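Why Does the Talking Speaker Answer When No One Asked It?

You are telling your brother about your cousin Alexa, or a girl in your class called Siri, and all of a sudden a voice from the shelf says, "Sorry, I didn't catch that." Everyone laughs. Then somebody asks whether it was listening the whole time.

Good question. The short answer on the box is usually "No, don't worry." Let's see how good that answer is.

What is a wake word?

A voice assistant is a computer program that waits for one special word or phrase. Grown-ups who build these things call it the wake word. But think about it for a second. How can a thing hear its wake word if it isn't listening? It can't. The microphone has to be on.

What the companies mean is that a small part of the program checks each little bit of sound and asks: was that my word? If the answer is no, the sound is supposed to be thrown away. If the answer is yes, a light comes on and the rest of what you say is often sent to bigger computers far away, so they can work out what you want. 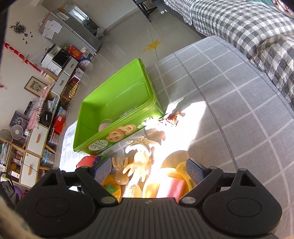

A moose, a cup and a plate, ready for a pretend meal.

"Supposed to be" are words worth noticing. You can't see inside the speaker, so you are taking somebody's word for it.

Why does it make mistakes?

The program doesn't know words the way you do. It knows patterns of sound, and plenty of sounds are close to each other. Catinca Stanciu, who is 11, lives in Prukstead with her dad, Radu, and a speaker called a Gukis. Its wake word is "Ikanora." One evening Radu said, "I can order a pizza," and the Gukis lit up and asked him how it could help.

Catinca got curious. She read 192 sentences out loud from a library book, none with the wake word in it, and wrote down what happened. The Gukis woke up four times. Does that prove all speakers do this? No. It was one speaker, one book and one reader. It does show that "it only wakes up when you call it" isn't quite right.

Does it understand you?

It can sound that way, because it answers in whole sentences. Be a bit suspicious of that. The program is making a very good guess about what people usually want when they make those sounds. Leave something out and the guess can go wrong. Suppose you ask it to add cookies to the shopping list. It may not know if you mean the butter kind, like the round ones on the label of this green tin, or chocolate chip, or the cookies that websites use to remember you. A friend would ask.

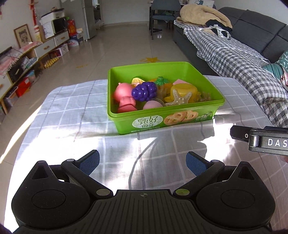 Guessing is also why a assistant can be wrong in such a calm voice. It sounds just as sure when it is mistaken. Ask it how many cookies are in a green tin with Chinese characters on the front, and it might give you a number, though it has never seen the tin.

What can you do?

Look for the button that turns the microphone off. Most speakers have one. Try it, then say the wake word and see if anything happens.

Ask a grown-up to open the app with you and find the list of old recordings. Not every speaker keeps one, but if yours does, you may find some that no one meant to make. They can usually be deleted.

Don't tell it secrets, your address or your passwords. And if it gives you a fact for your homework — even an easy one — check it in another place.

Try it yourself

Write down five phrases that sound a little like your speaker's wake word. Say each one three times from across the room and keep score. Then ask someone with a different voice to do the same. Did you get the same result? If you didn't, what could be the reason?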